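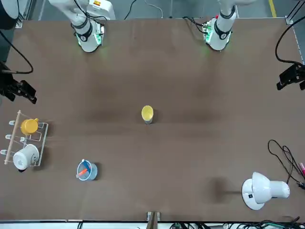 Two-arm bench set out for the kitchen tidy task, with the mug rack on the left.

Mestside Two-Arm Bench - for school clubs and student projects

We put the Mestside bench together for clubs that have outgrown wheeled kits and want to try picking things up and putting them down with two arms working side by side. It has been part of the Penov range since July, and a good many of the changes made along the way came from the students themselves, who are never shy about telling you what gets on their nerves!

Both arms mount on the same long edge of the table, which leaves the other sides free for people to stand and argue over whose turn it is. The green light rings round the bases are easy to spot from across a room, and brackets clamp to the left and right edges of the tabletop.

What you put on the table is up to you, and we would gently steer you towards ordinary household things. Mugs on a rack, a measuring cup with a couple of utensils in it, a lidded container, a small desk lamp - all of these ask something different of a gripper, and most clubs can find them in a cupboard at home. Malsha Gazi, who runs the club at Dirnolville, starts her new members on the mugs. "They all think the handle will be simple," she told us, "and then they spend a happy fortnight on it."

The task cards

Each bench comes with 58 task cards, sorted into 4 levels. The first level uses one arm only. By the last, one arm has to hold something steady while the other does the work, and teams write their own routine from a blank page. The cards can be photocopied as often as you like within your own club, and there is room on the back for notes (please do use it, the notes are the best part when you look back over a term).

Group size

We suggest no more than six students to a bench. With a bigger group, half of them can be writing and checking routines at a laptop while the others are at the table, and then they swap.

Hire and entry

Hire is £385 a term, with delivery, setting up and a first session for staff included. Clubs hiring a bench may also enter the Zürcher Cup, our friendly contest for student teams. Entries close on 24th March, and the task list goes out to everyone at the same time.

Abdul-Rahman Issahaku looks after school bookings and is very happy to talk things through before you decide - do have your room measurements to hand when you ring, and tell him which floor you are on.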